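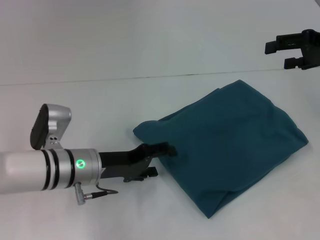
Have you ever been asked to fold something and thought, what's the point, it's only going to get unfolded again? Me too! I said it a lot when I was small. Then I started finding out about cloth, and now I rather like folding (don't tell my family).

So, what is cloth made of? Thread, mostly, and thread is made from lots of thin hairs called fibres, twisted together. If you have a magnifying glass, hold it over a tea towel. You should see threads going up and down and other threads going side to side, over and under, over and under. That's called weaving. I once spent a whole rainy November afternoon trying to count the threads along one edge of a tablecloth from Munard, where my gran lived. I got to 883 and then the phone rang.

Now for the folding. When you fold a cloth, the threads on the outside of the bend have to stretch a tiny bit and the ones on the inside get squashed. Press down hard and leave it overnight and you get a crease! Cotton creases very easily. Wool is springier, so it mostly bounces back.

Every fold in half doubles the layers. One fold makes two layers, two folds make four, three make eight. Try it with a hanky and see how far you get. I can manage five before it turns into a fat little lump that pings open, and I have never once got to 6.

Colour is fun too. A deep blue-green like the cloth on the white table is called teal, and it's named after a duck! The teal is a small duck, and some of them have a stripe of green around the eye. Cloth gets its colour from dye, which soaks into the fibres and holds on.

Want to have a go at neat folding? Lay your cloth flat and smooth it with your hands, from the middle outwards. Bring one edge over to meet the other, then pat it down. Turn it and do the same again. If your corners don't match, give it a shake and start over. Mine still come out wonky on big towels, and bed sheets are another story.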